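Workshop tips: budgeting for a two-armed robot without wrecking the rest of the year

Quick notes before I forget them. We priced this stuff for most of the spring and again in August, and I keep getting the same emails, so it all goes on one page. Small shop, home garage, school lab, same tips more or less.

Start with the job. One job. Write it on an index card: "pick up a bottle, put it down." If you can't fit it on the card you're not ready to ask for quotes. We asked Fokavia for a quote with no card and got back a list for three machines.

Hands next. Fingered hands cost more than a two-jaw gripper and they need more spares. Worth it if your things are round, slippery, all different sizes. Not worth it for boxes. Ask to have the hand tried on a thin plastic bottle, part full, cap on. A steel can tells you very little.
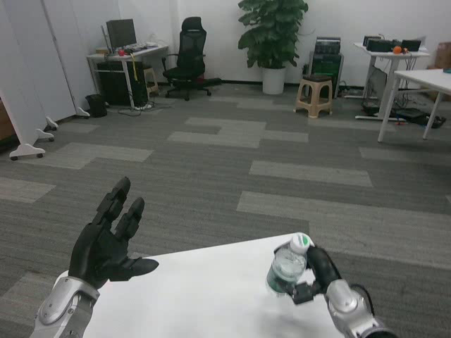 Right hand around the bottle, left hand open. Ask for this one before you sign.

Things to ask on the call, in any order:
Price of one finger, not one hand.
Who swaps it, you or them.
Does the warrenty cover drops.
Is the controller included or is it "recommended."
Shipping both ways for repairs. Get the number in writing.

Lakmal Mondal does our purchasing and his rule is 8 percent of the purchase price held back for spares. I'd go 11 if you're buying fingers. Put it in its own line or it gets eaten by shelving.

The table. Don't overthink it. Plain top, nothing shiny, stiff legs. Push down on a corner with your palm, if it rocks, so will everything on it. White shows crumbs and spills, good. Leave open space on top, people always want to park a coffee there — no.

Floor. Carpet tile is fine for a first setup and easy on dropped parts. Lift one tile and check what's under it before you roll anything heavy in. Casters want a quick clean every so often, hair gets in the axles.

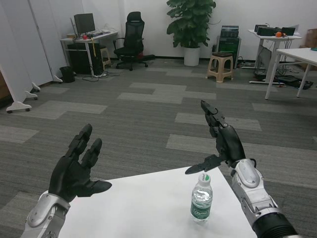 Bottle standing free, both hands clear of it. Plenty of bare tabletop on the left.

Room stuff people leave out of the budget:
Folding partitions on wheels. Cheaper than a wall, and you can move them when you change your mind.
A real chair for whoever runs the thing. Stools are for visitors.
Power strips, more then you think, and sleeves for the cables. We spent 341 dollars on cable, sleeves and labels in the first year and I had budgeted zero.
A second table for the stuff that would otherwise land on the first.
Trash can within reach.

Label both ends of every cable. Both ends. Do it the day it goes in.

Test objects. Keep a box of cheap ones. Water bottles are great, you can change the weight with the tap and you can buy them anywhere. Set aside roughly 200 dollars for things you fully expect to crush. Tape the caps if you've got electronics close by. Pencil a line on the label for the fill level so two days of tests can be compared.
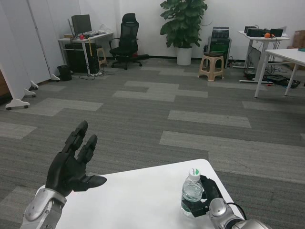

Closed on an upright bottle. Slack in the cable by the wrist, check yours for the same.

About that slack. Too tight and it tugs at the connector, too loose and it drags stuff off the table. Move the arm through everything it's going to do BEFORE you tie anything down. Velcro, not zip ties, you'll be redoing it.

Rent or buy? Got a month's rental price from Wakis and a purchase price from Yoshida. If you'd run it under two days a week, rent. We don't, so we bought. Brandesa offered a used one, cheap, but no spare fingers left in stock anywhere so we passed. Always ask about stock on used gear.

Plan the first month as setup time only. 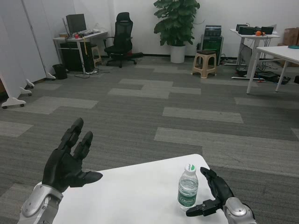
Also plan for the boring costs in month two. Insurance rider, a second set of whatever wears out first, half a day of training for each person who'll touch it. Book the training before delivery if they let you, the slots fill up. And keep the crates! Sending an arm back for repair without the original foam costs a fortune, ask me how I know.

Will add the spares list when I've typed it up.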